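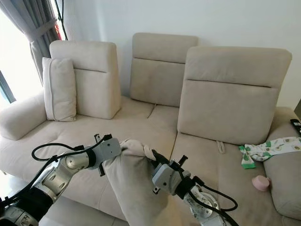 Sixteen years behind the upholstery counter

Jul 11, 2006

The shop is on the main road through Fukthorpe, between a tire place and a bakery. Kaczmarczyk Upholstery. No website. The owner took it over from her uncle, sixteen years in April, and she doesn't stop working while we talk. Staples coming out of a dining chair the whole time.

First question, the obvious one. Repair or buy new?

"Depends on the frame. People come in and talk fabric, fabric, fabric. I turn the thing over. If the joints are good I'll quote you. If they wobble I'll tell you to save your money."

Her usual price for a three-seat sofa, labor only, is $679. Fabric on top of that. Some customers walk out right there and she's fine with it. "I'd rather lose you at the counter than halfway thru the job."

She gets most of her cloth from a mill outlet in Pistby, a two hour drive, and goes when the van needs filling. Doesn't like samples by mail. Wants to rub it, pull it on the bias, hold it by a window.

What sells? "Beige. Always beige. Oatmeal, sand, whatever they're calling it. I had one lady who wanted emerald green velvet and I nearly hugged her."
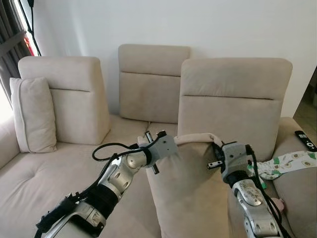

On foam she gets louder. Cheap foam is her big complaint, the kind that goes flat after 2 winters. She keeps a bin of dead ones out back and will show you if you ask. I asked. Yellow, crumbly, smells like an old car.

"Flip your cushions. If they come off, flip them. Nobody does it. They sit in the same corner every night and then call me about the dip."

And vacuuming? "Yes. Brush end. Crumbs are like sandpaper, they get down in the seams and chew."

She learned on the job, starting with tearing down, which she did for most of a year before her uncle let her near the sewing machine. The machine is still here, a Wendamach, gray, older than she is. Parts are a problem. She bought a second one at a farm sale just to strip it. 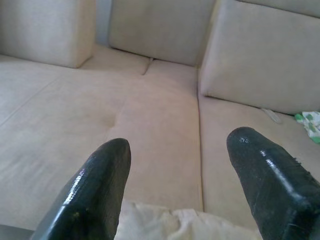

Apprentices are a problem too. She's tried four. One was good and moved away for a boat interiors job, better pay, no hard feelings. The others didn't like teh staples. "It's your hands. You go home and your hands hurt. I can't dress that up."

Right now there's a 15 week wait. It was six when I first heard of the place. She puts it down to people hanging on to their grandparents' stuff, and to the furniture store across the river closing.

Would she take on bigger work, hotels, restaurants? Did it once. A run of booths, all red vinyl, all due the same day. Slept in the shop. "Got paid late, too. So no."

The phone rings, she lets it go. Picks up the chair, presses the seat with her thumb, frowns, starts pulling out another row.

Open mornings, closed most of April for the fabric trip and her back. Bring a photo of the piece and the measurments, and she'll give you a price at the counter. Cash or check.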